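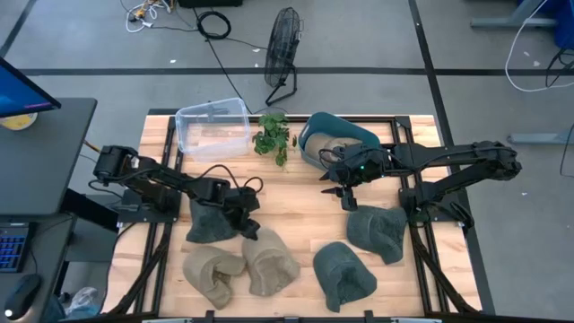 Cable snags are my favorite fault to fix, and I say that as a person who lost a whole August evening to one. If you run a small arm at a workbench, sooner or later a loop of cable is going to catch on something and the arm is going to keep pulling, because the arm has no idea! On a two-arm sorting table the wrist is the spot to watch first. With the right gripper in front of the teal bin, the cable curls at the wrist right over the caps in there, and that's the sort of loop I mean: plenty of slack for the wrist to turn, and low enough to make me look twice before a bin with a taller rim goes underneath it. What follows is everything I changed after my own bad evening, plus a few tips sent in by readers who have been through the same thing.

What went wrong on mine

I was running a sorting job in the garage, soft stuff, mostly knit hats and gloves. The arm reached into a bin, grabbed a glove, and started back out. The loop at the wrist had dropped over the corner of the bin. So the arm lifted, the bin lifted with it (gloves and all), and then the connector at the wrist let go with a snap I could hear over the radio. The gripper went limp and dropped everything. The arm itself carried on with its routine, very calmly, waving an unplugged hand over the bench.

The damage was small. One bent connector, one cracked bin. But I had been leaning in to straighten a hat only a minute earlier, and that is the part I still think about. A bin coming up off the bench at face height would have been a much worse story.

Kill the power before you untangle

Please do this one even if you skip all the rest. When an arm is hung up on a cable it's loaded like a spring. Stop the program, switch off the power, and hold the forearm up with your free hand while you do it, if it's an arm light enough to hold and it's already standing still. Many small arms have no brakes, and when the power goes they just sag onto whatever is under them. Mine came down on my knuckles the first time I tried it. If yours is too heavy to hold, put a block of foam under it first.

Then free the cable from the outside end of the snag, working toward the joint. Never tug at the connector.

The slow lap

I love this test and I do it every time I move anything on the table. Set the arm to its slowest speed and run it through the full job with nothing to pick up. Keep your hand on the stop switch and your eyes on the cable (it's so hard not to watch the gripper, I know!). You're looking for two things: a spot where the cable goes tight, and a spot where the loop sags below the wrist. Tight spots pull connectors. Saggy spots catch bins.

Do the lap again with the bins full. A heap of soft goods stands up higher than you'd think, and a loop that cleared an empty bin with room to spare can drag right through a pile.

Tie the slack in the right place

Hook-and-loop straps beat zip ties here. You'll be adjusting them for weeks, and a zip tie pulled too snug will pinch the cable and give you a fault that comes and goes, the most maddening kind there is. Strap to the middle of the forearm, leave a loop across the joint, strap again on the far side. Bend the joint all the way in both directions before you tighten anything.

I tried leaving the loop on the outer side of the elbow and liked it so much that I redid the other joints to match. It stays away from the work and I can see it from my chair.

Hold the bins down

A loose bin is half the problem. A strip of rubber shelf liner under each one stops the sliding, and a pair of spring clamps on the table edge stops the lifting. Now when something snags, the arm hits its force limit and quits, and the bin stays on the bench. If your controller lets you set that limit, set it low for cloth. A hat weighs next to nothing, so the arm has no business pulling hard.

Pick bins with rounded corners if you're buying new. A loop slides off a rounded corner much more easily than a square one with a lip.

Soft goods have their own tricks

Caps and hats catch on fingertips. The opening of a cap hooks over a pointed finger nicely and then won't let go, and the arm carries it off to the next pickup. Stuff each cap with a bit of tissue while you're testing and it'll hold its shape. Lay them out with some bare table between them too, so that the gripper has a place to come down on either side.

From the mailbag

Refugio Contreras wrote in with a tip I've already stolen: wrap a turn of bright tape around the cable where it leaves the last strap. If the tape has moved by the end of a session, the cable is creeping and you'll catch it before it snags.

Another reader puts a short extension lead at the wrist, so if something has to tear loose it's the cheap piece. Keep a spare in the drawer. Mine has 2 in it now, next to the shelf liner, and I've used one already. That was the cat.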